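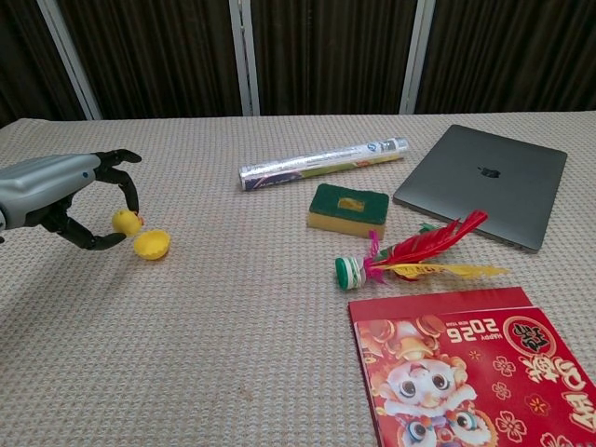

Hydrogen forklifts in a small depot: storage rules and refuelling access

Posted in: Alternative Fuels, Fleet and Depot

Skolteck
Our organisation operates a distribution depot with 16 counterbalance trucks, all at present running on lead-acid batteries. The board has asked us to assess a change to fuel cell units, to be leased from October. We should be grateful for guidance on two matters. Firstly, is it permissible to place a hydrogen dispenser inside the loading hall, or must it stand outdoors? Secondly, what period should be allowed for consents before any ground work begins? The hall has a low roof and no mechanical ventilation at the ridge.

Favar
Indoor dispensing is permitted in principle, but the conditions are strict and a low roof without ridge ventilation will count against you. Hydrogen rises and collects at the highest point of a building, so the assessor will wish to see extraction, gas detection and an automatic shut-off linked to both. For a fleet of your size, an outdoor dispenser beneath an open canopy is normally the simpler course. The storage vessels should in any case be kept outside, within a fenced compound and at the separation distance given by your supplier.

With regard to consents, you are advised to speak to the local planning authority and the fire service before you sign the lease. The insurer should be informed at the same stage. Our own site waited 15 months from first enquiry to first fill, and most of that period was taken up by revisions to the drainage plan.
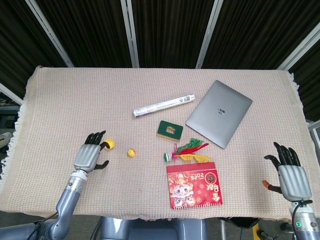

Two robotic hands at a cloth-covered table, with two small yellow balls.

Obi
Outdoors. Please also check the floor loading, as some fuel cell units carry ballast to replace the weight of the battery.

Jorden
The reply from Favar is sound on ventilation. I would add that the lease should state clearly who is responsible for inspecting the tanks on the trucks, and at what interval. In our case the agreement was silent on the point and 2 trucks were withdrawn from service until the matter was settled. It is also advisable to keep part of the battery fleet during the first winter. A delivery of hydrogen may be delayed, and a depot with a single fuel has no means of moving goods in the meantime.

This thread was closed to new replies on 10 March 2018.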